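Buenas prácticas para grabar demostraciones con recipientes transparentes (guía rápida)

Yasir Butt, actualizado en febrero de 2025

Va deprisa, que esto lo tenía prometido desde septiembre. Son las reglas que usamos en Brivdale para preparar la mesa, grabar y etiquetar tareas de clasificar objetos en cajas. No sustituyen la evaluación de riesgos de vuestra celda. Si no la tenéis hecha, parad aquí y hacedla.

Qué hace falta

Mesa mate, mejor oscura. Cajas transparentes iguales entre sí. Objetos de la tarea, todos de la lista aprobada. Paño de microfibra. Cinta de carrocero. La hoja de sesión impresa, que en el móvil luego no la rellena nadie.

Paso 1. Antes de dar corriente

Seta de emergencia probada, no mirada: probada. Se pulsa, se comprueba que el brazo se queda sin par, se rearma. Cables por fuera de la zona de barrido y sujetos. Sillas fuera del alcance del brazo extendido, con margen. Si el brazo va atornillado o con mordaza al borde, tirón con la mano en las dos direcciones. Si se mueve algo, se aprieta y se vuelve a calibrar, no vale seguir con la calibración de ayer.

Velocidad limitada en el controlador durante toda la preparación. Los nuestros van con el perfil Skomon lento, el rápido solo con la zona despejada y dos personas en la sala.

Paso 2. Colocar las cajas

En fila, borde con borde o casi, y siempre en el mismo orden. Marcad las esquinas con cinta si la sesión es larga. Se quita antes de grabar si la cinta se ve desde la muñeca, y casi siempre se ve. Asas orientadas igual. El asa recortada es un problema clásico: el dedo entra por el hueco, el operador no lo nota y al subir se lleva la caja entera. Por eso la aproximación se hace desde arriba y centrada, nunca rozando el lateral corto.

Limpiarlas. Las huellas en plástico claro parecen objetos para algunos detectores. Paño seco, sin alcohol (el alcohol termina agrietando según qué plásticos).

Paso 3. La luz

Lo transparente no se ve, se ven los reflejos. Así que los reflejos tienen que ser estables. Persianas bajadas, techo encendido entero o apagado entero, nada de flexos que alguien mueve a mitad de sesión. No intentéis eliminar el brillo del todo, los bordes se distinguen gracias a él. Lo que sí hay que evitar es que el fondo de la caja salga quemado. Bajad exposición y bloqueadla. Exposición automática = episodio descartado, sin discusión.

Paso 4. Los objetos

Latas de pie, anilla arriba. Cerradas y llenas, o vacías y lavadas, pero no mezcladas en la misma tanda: el peso cambia la fuerza de agarre y luego el modelo aprende cosas raras. Anotad cuál de las dos. Con latas vacías la fuerza baja al mínimo del perfil, que se abollan y una lata abollada ya no sirve para el resto del lote.

Separación entre grupos: que quepan los dedos abiertos. Dentro de una pareja pueden ir casi juntas, es un caso que nos interesa, pero entonces se marca como "agarre en contacto" en la hoja. Etiquetas visibles con giro distinto en cada episodio.
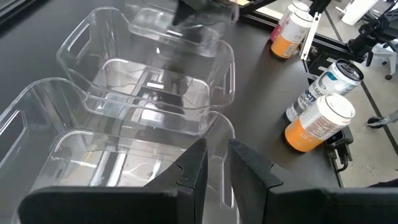

Preparación de la mesa: cajas en fila a un lado, latas por parejas al otro, pinza abierta.

Paso 5. Grabar

Arranque siempre desde la misma postura, con los dedos abiertos. Contad hasta dos sin mover nada, ese tramo quieto lo usa el script Rarkness para sincronizar. Movimiento continuo, sin correciones nerviosas. Si se cae una lata, no se para la grabación: se retira el brazo, se marca fallo y se cierra bien. Los fallos limpios valen. Los cortados a medias, no.

Manos fuera hasta que el brazo esté en reposo y el operador lo diga en voz alta. Esto se incumple mas que nada, sobre todo al recolocar.

Tandas de 19 episodios y descanso. Con 38 seguidos la calidad cae, lo hemos visto al revisar.

Paso 6. Revisar y etiquetar

El mismo día. Criterios de descarte:
- caja desplazada antes del primer agarre
- mano o manga en la imagen durante el movimiento
- exposición sin bloquear
- objeto que no está en la lista
- reloj de una cámara desfasado

En el lote Ateş teníamos 2285 episodios y hubo que tirar aproximadamente un 12 % por los dos primeros puntos. Se podía haber evitado con la cinta y con paciencia.

Nombre del lote, operador, perfil de velocidad, latas llenas o vacías. Si falta un campo, el lote no entra. Las dudas sobre la hoja de sesión, a mí directamente.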